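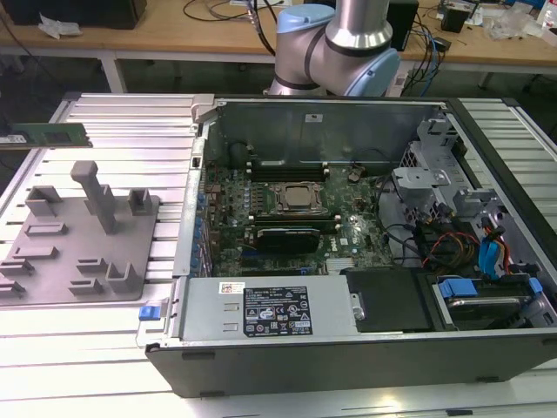

Servicing Office Desktops: Speaker Notes
Session 2, Memory and Processor
Speaker: Birgit Harms, Putgate Technical Services

Welcome participants and confirm that everyone has signed the attendance sheet. Allow 15 minutes for this part.

Open with the working position. The tower is laid on its side with the panel off, so that the board faces up. Point out the processor socket, the memory slots and the power supply.

State the house rule: power cord out before any part is touched. Memory modules are held by the edges only.

Cover cabling next. Power wires and the blue SATA cables are to be moved aside gently and never pulled by the wire.

Pause for questions. Refer warranty matters to Jörg Stöcker.

Hand out worksheet 11 and proceed to drive bays.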